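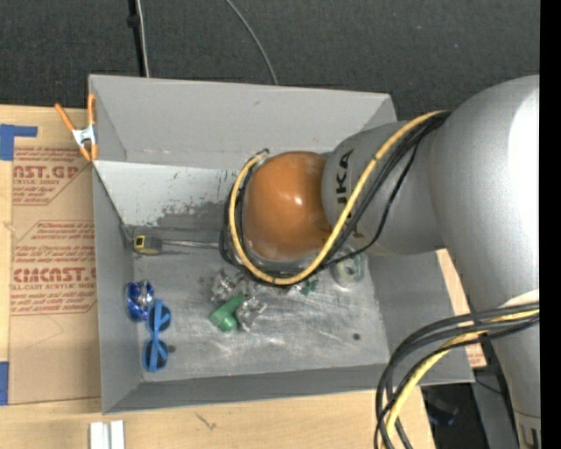 Orange and silver KUKA arm over a gray bin.

Pilska is bringing back the plain upload queue, and small channels get it first

Well, I've got some good news for once! Pilska put a notice up in the creator dashboard this morning saying the old upload queue is coming back in April, and channels with fewer than 100 followers will get it before everybody else does. I read it twice over breakfast and then went and told my sister, who doesn't post videos and did not care even a little.

If you joined after the redesign you may not know what I'm on about. The queue used to be one long page. You dropped your clips in, typed your titles right there on the line, dragged them into the order you wanted, and went off to do something else while they went up. Then last year it turned into a sort of wizard where each video had its own set of screens, and if you left one half done the next one sat there waiting for you. I run a tiny channel about fixing up old garden furniture (yes, it's as thrilling as it sounds, and I have 96 followers, so guess who just squeaked in under the line) and I usually film a whole weekend's worth in one go. Doing those one at a time has been a real slog.

The notice says the new old queue will let you set a title, a thumbnail and a publish time without leaving the page. Captions are still on a separate screen. I'd have loved to see those moved too, but I'm not going to complain too loudly today. Drafts you've already started in the wizard will carry over by themselves, with one catch: any custom thumbnail has to be picked again. So if you've got a folder of drafts sitting there with nice artwork on them, save those images to your own computer now. I lost a batch that way during the last changeover and I'm still a bit sore about it.

There's a second change tucked in at the bottom of the notice, and I think it might matter more to some of you. Scheduled videos will now go out in the time zone you picked for your channel, where before they followed whatever your browser was set to. I've had a video go public at 3 in the morning thanks to that one. It was a good video, too! By the time people around here woke up it had slid right down the new uploads page.

I asked the folks over at the Plostlow video club what they made of it, and it was a pretty mixed bag. A couple of the members love the wizard and don't want to lose it, mostly for the reminder screen that asks if you've filled in your description. Fair enough, I forget mine constantly. As far as I can tell from the notice, the wizard isn't going anywhere and you'll be able to flip between the two from the settings menu. What it doesn't say is whether your choice sticks, or if you'll have to flip it every time you sign in. I've sent that question to the help desk and will add a line if I get an answer.

The bigger grumble at the club was about the order of the rollout. Quite a few people there have channels that are a good bit larger than mine, and they're the ones uploading every day, so they feel they should've been at the front of the line. The notice only says larger channels will follow "once the first group is settled in," and gives no month for it. I can see both sides. If something breaks, I suppose I'd be less of a headline than they would.

Now, the Gittins plug-in. Lots of us have been leaning on it to get around the wizard, and I was worried it'd stop working the minute the queue came back. Gittins has a short post up saying the plug-in will keep running through the summer and that there's an update on the way, though it doesn't go into what's in it. If you pay for it by the year, I'd hold off renewing until we've all had a look at the real thing. That's just me being cheap, do what you like.

Oh, and if you'd sooner have somebody show you than poke at it on your own, the Prumudwood library is running an evening in its media room for anyone who posts video, beginners included. It starts at 7 p.m., it's free, and you can bring your own laptop or use one of theirs. They'll go over thumbnails and titles as well as the new queue. Sign-up is at the front desk, and they'll post the night on the board by the door once they know when the switch has gone through. I went to their last one, on sound, and finally found out why my narration had a hum all through it (I was sitting next to the freezer).

I'll turn the queue on as soon as it shows up in my dashboard and put a whole batch through it, furniture and all. If you're in the first group as well, leave a comment with how it went, and please mention which browser you were using.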